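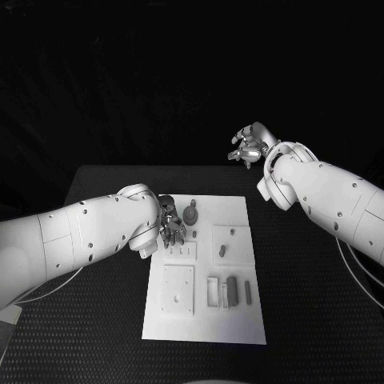

3.2 Rules for resetting and recording a trial

Small-part assembly is a lovely problem for two-handed robots, and it is also an easy one to report badly. A peg that starts a few millimeters closer to its hole can turn a hard trial into a simple one, and a reader of the final paper would never know. When our sites at Eltow and Jollel first compared results on the same parts, the gap between them came mostly from setup habits that no one had written down. We therefore drew up the Ornimach protocol, a short set of working rules for bench trials with two arms and multi-fingered hands. This section gives the rules that changed our own practice the most.

Figure 4. A bench trial under the Ornimach protocol. Two arms with multi-fingered hands work over a white board that holds plates, pegs, cylinders and blocks. The left hand is low, close to the slotted plate; the right hand is raised and open.

Layout. Every trial begins from a layout card that fixes the position and facing of each part on the board. The person resetting the board works from the card, never from memory and never from the end state of the previous trial. Parts that play no role in the task being tested stay on the board anyway. We feel strongly about this one! Clearing the board down to a single peg and a single plate makes grasping far easier, and scores taken that way should be reported under a separate heading.

The idle hand. Many tasks need only one hand for long stretches, and early on we let the other hand stop wherever it liked. The protocol now asks for a declared waiting pose, clear of the board, with the hand open and touching nothing (Figure 4, right hand). A waiting hand may enter the space over the board only when the task script calls for it. If it drifts in by itself, the trial is marked as a fault even when the assembly is completed. This rule met some resistance at Jollel, where several good runs had to be thrown out, but it has made the logs much easier to read.

Cables. Before each block of trials the operator moves both arms slowly through their full working range and watches the cables. A cable may rest on the table or hang beneath an arm, but it must not cross the board or pull tight at any point in the sweep. The check is repeated after any change to an arm mount.

Stopping. One person holds the stop button and does nothing else. That person may not also reset parts, keep score or talk to the operator about the policy under test. Hands stay off the table until both arms report a hold, and the hold is read aloud before anyone reaches in.

Scoring. A trial counts as a success only if the part is seated and stays seated after the hand has let go and moved away. Partial insertions are recorded in their own column. Trials ended by the stop button remain in the total. We ran 404 trials under these rules, in blocks of 17 or fewer, with a full check of the layout between blocks. The scorer does not know which policy is running.

Revisions. The version used for this paper is dated 2026-04-07. Changes are proposed in writing by either site and tried for one block at both before they are adopted. The layout cards and scoring sheets are kept in the Chaturvedi archive together with the raw logs, and we would be delighted to see other groups try them on their own benches, including benches with hands very different from ours. Groups that need to drop a rule should name it in their methods section and state what was done in its place.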